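## 4. Preparing and printing the clue cards

This section is for the person who prepares the Disbridge Treasure Hunt at home. It is expected that you have already unpacked the folder from Drulau (see section 3) and that you know how many children will come. If the party is on Monday, please do the printing before the weekend ends, as the shops which sell thick paper are often closed in the evening.

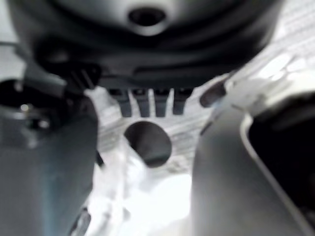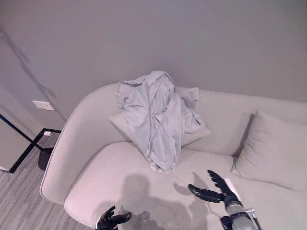
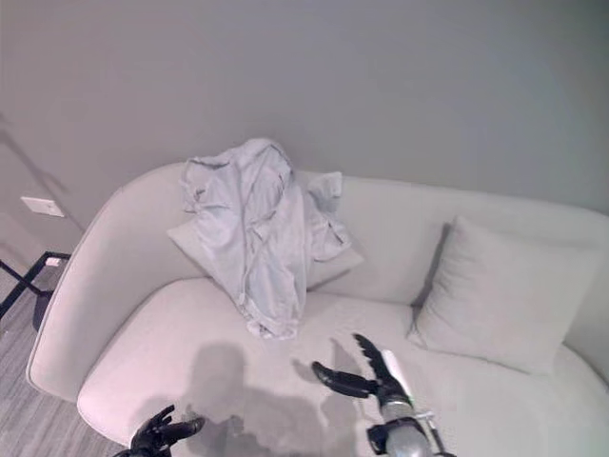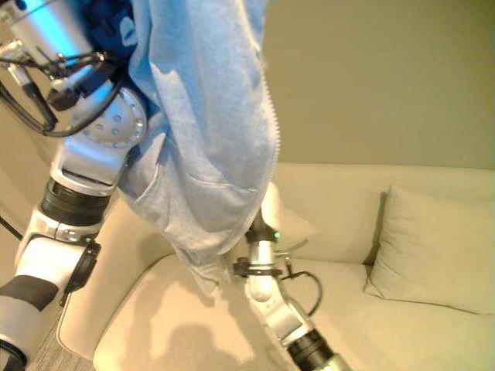

*Second and third pictures: the seat by the grey wall. Fourth picture: light blue hoodie with a white zipper.*

### 4.1 What you need

- The file `clue-cards-A4.pdf` from the folder
- A printer, colour or black and white
- Thick white paper, A4 size (the narrow side is 21 cm)
- Scissors or a paper trimmer
- A pencil
- Removable tape for the hiding places
- One envelope for each team

The file contains nine clue cards, one start card and one certificate for the winners. The start card and the certificate are on their own pages.

> **Note:** The version with the name "Bevan" on the first page is the older one. It has the same clues, but the text boxes cannot be edited. If you received this version, write to us and we will send you the new one.

### 4.2 Writing your own text

1. Save a copy of the file first and give it a new name, for example the name of the child. Work only in the copy.
2. Open the copy in a PDF reader which can fill in forms. In the preview window of an email the text boxes are visible, but what you type there may not be saved.
3. Click on the first card. The text box becomes light yellow. The sample clue is now selected and you can type over it.
4. Press the Tab key to go to the next card. The order of the Tab key is the same as the order of the hunt.
5. Fill in the field **Team** on the start card. This name is copied to all the other cards by itself.
6. Save the file, close it and open it again. Check that your text is still there.

A clue may have up to four lines. The letters become smaller when you write more, and with four full lines they are quite difficult to read for a child of six or seven years. Two lines are best.

> **Caution:** Do not use the Enter key twice inside a box. The empty line pushes the last line out of the card, and it will not be printed even if you can see it on the screen.

If you want to leave a card empty, type one space in the box. When the box is completely empty, the sample clue returns.

### 4.3 Printing

1. Put one sheet of ordinary paper in the printer and make a test print of page 1.
2. In the print window choose **Actual size**. Do not choose **Fit to page** – the cards will become smaller and will not match the backs.
3. Measure the line at the bottom of the test page with a ruler. It should be 9 cm long. If it is shorter, return to step 2.
4. Load the thick paper. Most home printers take it better from the rear tray, a few sheets at a time.
5. Set the paper type to **Card** or **Thick**, if your printer has this setting.
6. Print the fronts, all pages.
7. Let the sheets lie flat for 3 minutes, and longer if you have an inkjet printer.
8. Turn the sheets over along the long side, put them in the tray again and print the file `backs-A4.pdf`.

Some printers take the paper with the printed side up and others with the printed side down. Draw a small cross with the pencil in the corner of the test sheet before you print it, then you will know which way your printer works.

The pictures on the cards are saved at 400 dpi. For a home printer this is more than enough and you may use the normal quality setting. The best quality setting uses much more ink and the difference on the cards is small.

> **Note for black and white printing:** Choose the file with `-bw` at the end of its name. In the colour file the red and the green frames come out as almost the same grey, and the teams will mix up their cards.

### 4.4 Cutting and folding

1. Cut along the solid lines. The dotted lines are for folding.
2. Cut the long lines of the sheet first and the short ones after.
3. Fold the start card in the middle with the map inside.
4. Write the number of the hiding place in pencil on the back of each card, very small.
5. Put the cards in order and place a clip on them until you are ready to hide them.

The start card goes in the envelope together with the team name. The other cards do not go in the envelope.

> **Caution:** The corners of thick paper are sharp after cutting. For children under five, please round the corners with the scissors.

### 4.5 Hiding the cards

1. Start from the last card and go backwards to the first. In this way you always have in your hand the card which tells where the next one is.
2. Each card is hidden at the place that is described on the card **before** it. The first clue card is given to the team together with the envelope.
3. Use removable tape on furniture and doors. Do not use it on wallpaper or on fresh paint.
4. Outdoors, put every card in a small plastic bag and close the bag well. Home ink runs quickly when the grass is wet, also in July when it looks dry from the window.
5. Write all hiding places on the control list (last page of the file) and keep the list in your pocket.

Do not hide cards in the kitchen near the stove, behind heavy things, or higher than the smallest child can reach while standing on the floor. Tell the children before the start which rooms are closed.

With two teams, print the cards two times, once with each frame colour, and use different hiding places. The clues can stay the same if the second team gets them in another order, but then you need to check the list with special care.

### 4.6 If something is not right

| Problem | What to do |
|---|---|
| The backs are upside down | Turn the sheets along the short side and print one test sheet again |
| The team name is missing on some cards | Click once in the field **Team**, press Tab, save |
| The letters look like small squares | Use the file from the `Zedix-font` folder |
| The card is bent after printing | Put it under a heavy book overnight |
| The last line of a clue is missing | Remove the empty line from the box, see 4.2 |

If the problem is not in the table, write to Annelore Petersen at the Drulau help desk. Please attach your saved copy of the file and tell us the name of your printer.

Continue with section 5, **The certificate and the prize box**.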